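3.2 How households sort, and when

The most exciting thing in our diaries was how little of the sorting happened at the machine. We had gone in expecting a laundry day, with a pile on the floor and a person deciding whites from darks. What the 22 households in Distcombe wrote down was a slow trickle of small decisions spread over the whole week. A shirt taken off at night was judged on the spot (again tomorrow, airing, wash), and by the time it reached a basket most of the thinking about it was over.

This fits nicely with what Berchtold found in his earlier interviews in Kudisora, where people spoke of clothes as "resting" between wears. He counted resting as a kind of storage. We would go further and call it a stage of laundry in its own right, and a busy one! In our diaries a pair of jeans could rest on a chair for four days, be worn again, rest again, and only then be washed. Several participants had a fixed place for resting clothes and were surprised to be asked about it, as if we had asked where they kept the door.

Color turned out to matter less than we had guessed. Only two households sorted strictly by light and dark. The rest sorted by person, by fabric, by how soon the item was needed, or by a mix that changed from load to load. One mother of three wrote on a Monday evening: "Swim things and whatever Nia needs for school, the rest can wait." That load had five colors in it and she was perfectly happy with it. Appiah has suggested calling this deadline sorting, and we have taken up the term with pleasure.

Mixed baskets deserve a closer look for the same reason. In the coding scheme (Section 2.4) a basket was marked "mixed" when light and dark items lay in it together, whatever the owner planned to do with them next. We coded the basket as it stood and asked about the plan afterward, and the two answers often disagreed in interesting ways. A mixed basket could be the start of a mixed wash, a holding place before sorting, or clean laundry waiting to be folded. Zalewska and Yadav coded the baskets separately and then met to talk through every case where they differed. Nearly all of those cases came down to navy, which some people treat as black and others defend fiercely as a color. We ended up giving navy its own code, and we recommend this warmly to anyone planning a similar study.

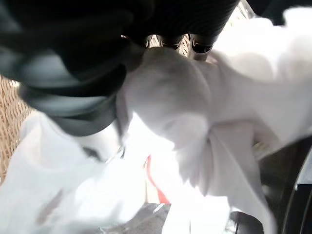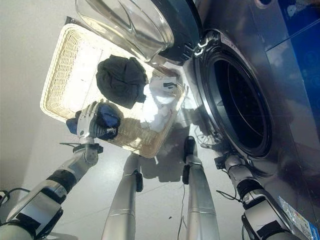
Figure 4. Tan woven texture at close range (first panel); a wicker basket coded "mixed," with white, charcoal-gray, and navy cloth (second panel).

3.3 Shared machines

Eight of the households used a machine in a common laundry room, and their diaries read quite differently. Time was the first concern and sorting came a distant second. When a slot is 40 minutes long and the next family is already on the stairs, everything goes in together on the middle setting. Camenzind's idea of the "borrowed hour" describes this well, and we return to it in Section 4.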